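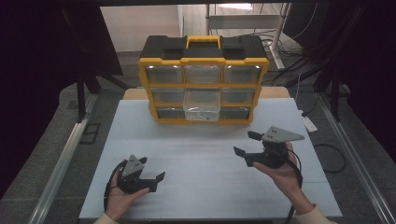

Vol. 30, No. 5

Small parts find a home at the Stulard repair room
2023-12-03

If you've been by the repair room on Mathew Street lately and asked for a screw, you'll know how it used to go. You got handed a coffee can. You tipped it out on the table, poked around for a while, and went home with something close enough. Well, the coffee cans are on their way out, and I'm so happy to be writing that sentence!

In their place we're trying drawer organizers, the upright kind with a carrying handle on top and clear plastic drawers in a yellow frame. Three across and three down, so nine drawers in each. I had my doubts about that (nine doesn't sound like much when you're looking at 40 coffee cans), but a lot of those cans turned out to be holding the same thing. Wood screws, mostly. We had wood screws in every corner of that room, and one can near the window that was wood screws and a single birthday candle.

The sorting started in August and has gone slower than I promised in the last newsletter, which is on me. I thought it would take 2 evenings. The trouble with small parts is that you stop to look at every one of them. Is it a spacer? Is it off the old Vonach sewing machine that went to the school? You put it in a drawer by itself, push the drawer shut, then pull it out again ten minutes later because now you think it's a hinge pin.

So we've settled on a rule, and I think it's a good one. The middle drawer is for mystery parts. Anything you can't name goes in there, and if it's still in there after 30 days it goes in the scrap bucket. People have feelings about the scrap bucket, I know. Bring them to the next open evening and we'll talk it over with cookies.

One thing I've learned the hard way is to look at the floor before you sweep. The white tile helps a lot, much better than the speckled stuff we had in the old place, where a dropped washer was gone for good.

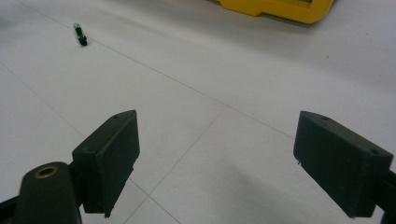 Down on the tile, with a bit of yellow plastic at the far end.

Labels are the next job. Right now everything is clear plastic, so you can peek in from the front, but a gray part in a dark drawer looks a lot like any other gray part. Momum Hardware has offered us a roll of sticky labels, and I'd love for someone with nicer handwriting than mine to take that on. Print, please, no cursive.

We could also use more organizers if you have one sitting in the garage. Any color is fine. Check that the drawers slide all the way in and that the handle is solid, since these get carried back and forth to the table a lot. We're paying up to 5 dollars apiece for used ones in decent shape, or you can trade for wood screws. Please consider trading for wood screws.

Drop things off at the side door during open hours and leave a note with your name on it.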